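Budgeting a second arm for next year
Posted by gresar_shop in October — 17 replies

We run one arm now and want a second. Famero quoted the arm, Jineo quoted the gripper separately. My question is spares. The rubber fingertips are priced singly and I don't know how many to put in for a year.
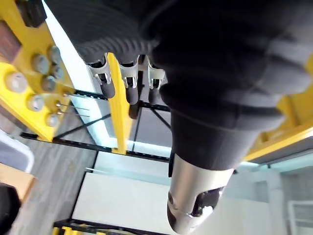 Re: Budgeting a second arm
Itziar Paredes, 9:40 am
Put in 70 tips and stop worrying. Spend the rest on a service plan.

2 shares
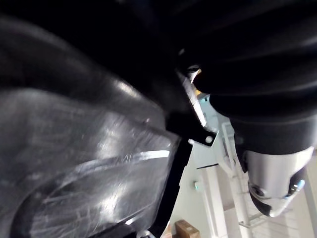 I'd skip the service plan. We paid for one and used it once. Gripper covers are where our money goes — Goicoechea charges $142 each. Yours has fine scratches all over the finger, and I wouldn't budget a replacement for that. Ours ran 300 shifts looking worse.
— Chaltu Kahsay

Re: Re: Budgeting
Itziar Paredes, 1:15 pm
Disagree. One call-out without a plan cost us more than the plan did. Ask Famero for both prices.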